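Print | E-mail

December, 2 in the morning

Back from Silwood. Ears still ringing, left one worse. Writing this before I forget the order of things, will fix later (won't).

Doors were late. Line went down the steps and past the bike racks, cold enough that people were stamping. Fedir had the tickets on his phone and the phone on 9 percent, so that was a nice half hour. Got in with it dimmed so far the girl at the door had to cup her hand over the screen.

Ciltitel opened. Three-piece, no bass, two guitars tuned down to the floor. Didn't think I'd like it. First song went on forever and then the drummer doubled up and the whole front half of the room woke up. Singer talks too much between songs. Bought the tape anyway, 12 dollars, don't own a tape player. Yevdokiia says she has one in a closet somewhere.

Ostapchuk next. Saw them in spring and they were sloppy, tonight they were tight, maybe too tight? Played the new record front to back. The slow one in the middle is the best thing they've done, that riff with the hanging note. Somebody yelled for the old demo stuff the entire set and never got it. Sound guy had the kick way too loud for the first few songs, could feel it in my teeth, then he sorted it.

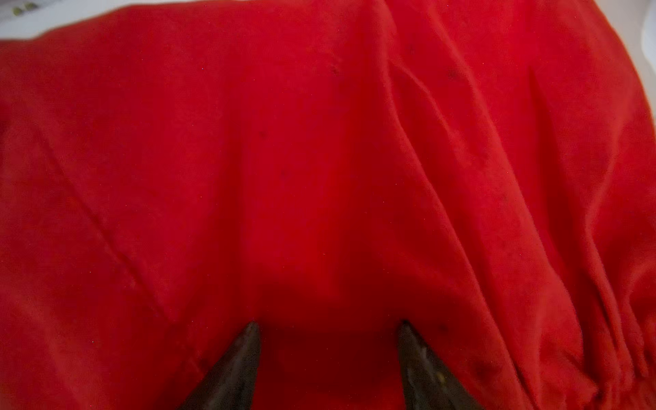 Long changeover. Something wrong with an amp, guys with flashlights crawling around behind the cabs. Got water, got fries, lost Fedir, found Fedir at the merch table argueing about whether the first Werkar album was recorded live. (It was. He lost. He's still going on about it.)

Then Werkar. Lights off, that long drone intro, and straight into the fast one off the second album with no hello. Pit opened up right where we were standing so we moved back by the pillar, which was the better spot anyway, could see the drummer's feet. Setlist as far as I remember: fast one, the one with the choir part, two new ones back to back, the cover, then the long one to close. Encore was a single song. Wanted more. Voice was going by the end but he pushed it and it cracked in a good way.

Yevdokiia caught a pick and gave it to a kid next to us in giant ear muffs. Kid's dad nearly cried.

Missed the last train, took the 154 bus, which goes through every town there is. Fedir asleep on the window. Wrote half of this on teh back of the flyer and can't read most of it.

Things to do: earplugs, real ones. Ask Y. about the tape player. Pay Fedir back for the ticket. Look up who played second guitar with Ostapchuk, wasn't the usual guy.

Neck hurts already. Bed.

Print | E-mail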